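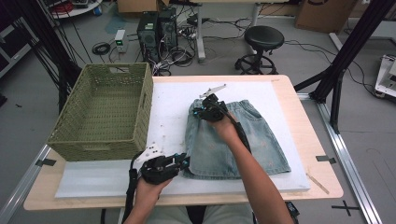

The visit to Larkavine began at half past nine, after a coffee and a short safety talk at the door. There were five of us, mostly people who look after equipment in small workshops, and we had come to hear how one folding station is kept in working order. Godelieve Wouters, who runs it, took us straight to the table.

The station is used to record clothes handling. A person sits at the table with a hand-held gripper in each hand and works on garments and a basket, and the recordings are later used to train an arm for the same job. The table stands inside a metal frame, and the work is done on a pale board. Godelieve said the board has moved more often than anything else, so checking its position is the first job of the day. Anything that has shifted overnight goes back to its marks before the grippers are switched on.

Most of her talk was about the grippers. Each has two fingers, and the pads at the ends wear first. She looks at them every morning and replaces them as a pair after some 700 garments, or earlier if one begins to slide on denim. A new pair takes 23 minutes to fit and check. She opens and closes the fingers slowly, compares the gap with a gauge block and then tries a thin cotton shirt, a harder test than a skirt.

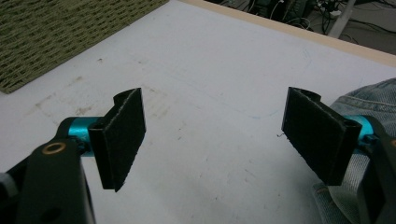

The shafts that carry the pads have given little trouble. They are wiped down on Fridays and the screws are checked with a small torque driver. In February two screws worked loose on the left gripper, and a whole morning of recordings had to be done again. She now puts a dot of paint across each screw head so that a turned one shows up at a glance.

Cables are the other weak point. They move with the operator's arms all day and tend to fail close to the plug. Larkavine keeps spares in a drawer marked Clomum, the name of the old project, and nobody has changed the label.

I asked about cleaning the board. They use a damp cloth only – a spray cleaner tried last year left it too slippery for light fabrics. Scuffs are left alone until the board is due for changing.

We finished just after noon. The next visit is to the Lutska workshop, and places can be booked through the usual list.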